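MEDIA RELEASE
May

Kemus to take over Tellby tile showroom

Flooring supplier Kemus will take over the Tellby showroom and warehouse of Ruvton Tiles from the end of the month, the two companies said today.

All 11 staff at the Tellby site have been offered their current jobs on the same pay and hours. The showroom will keep trading from its present address on MacRitchie Street and will carry both names until the signs are changed later in the year.

Kemus general manager Ailsa Aitken said the company had been looking for a site in the area for two years.

"We have been trucking orders out to Tellby builders from our main warehouse, and the freight was costing them more than it should," Ms Aitken said. "Having stock on the ground there fixes most of that. The staff know the local trade and we want them to stay."

Customers with open orders do not need to do anything. Deposits paid to Ruvton will be honoured in full, and quotes already given will stand until their expiry date. Trade accounts will move across to Kemus with the same credit limits. Account holders will get a letter with the new bank details before the changeover.

The warehouse has 2,000 square metres of storage. Kemus plans to use it for large-format floor tiles, grout and adhesives, with outdoor pavers to be added once the rear yard has been resealed. Trade pick-up will open at 6.30 am, half an hour earlier than now.

Ruvton will keep its other stores and its wall tile import business. Terms of the sale have not been released.

The showroom will close for two days for stocktake before the handover. Dates will be posted on the door and on both company websites.

Media enquiries: Kemus head office, Attention Ailsa Aitken. Images may be used with this release.

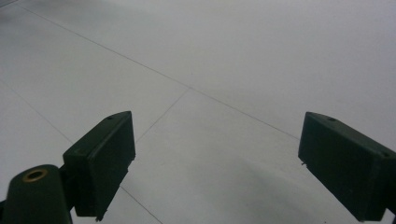
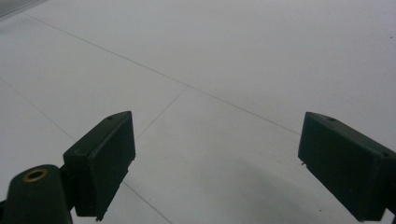 Pale grey floor tiles, both images. Supplied by Kemus.

ENDS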